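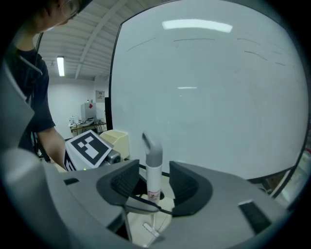

I've been arguing with my sister for years over whether a machine will ever clean a kitchen properly, and now I get paid to have the argument, so come and join in! I'm Zuleica Tavares and I run the chores sessions at Druseo, over in Avdale. We want to know which household and shop-floor jobs a machine can manage yet and which ones still need a person, and we find out one small task at a time. Take wiping a whiteboard. Getting hold of a slim white bottle with a bent nozzle and keeping it upright between two ribbed fingers is a task in itself, and you haven't even started on the old marker streaks.

We're looking for 18 people for June. You'll do everyday jobs with a gripper in each hand (no bare fingers, sorry, that's the whole point) and then tell us what was easy and what drove you up the wall. Sessions last 90 minutes, starting at 2 in the afternoon, and you'll be on your feet for most of it. 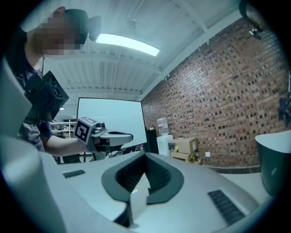
Conceição reckons machines will be stacking shop shelves long before they can fold a fitted sheet, and told me to put that in the advert so people could turn up and disagree. I do disagree, a bit. Shelves are messier than they look!

You don't need a technical background. Cleaners, shop staff, carers and parents of small children are all very welcome, and so are left-handers, as we never get enough.
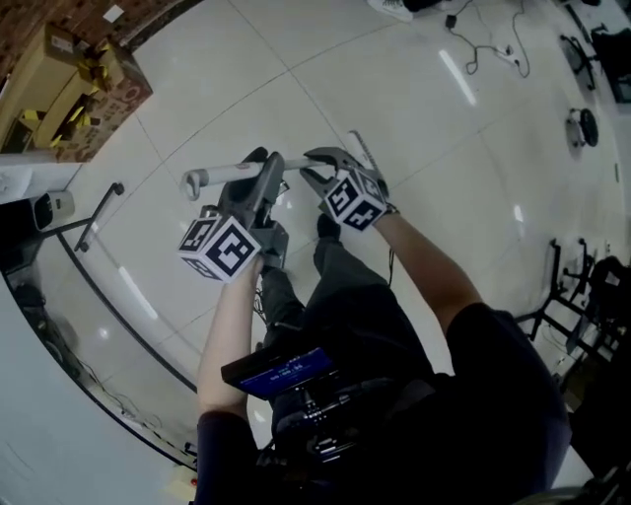 Dosia wrote back after the last call to ask whether we're just training up something to take her job. Fair question, and I'd sooner talk it over at the session than fob you off here. My own view is that long, awkward things held in two hands will keep people in work for a good while yet.

Pay is 400 for the full set of sessions, travel on top. Flat shoes and short sleeves, please. Drop me a line at the Avdale office with your name and the chore you hate most.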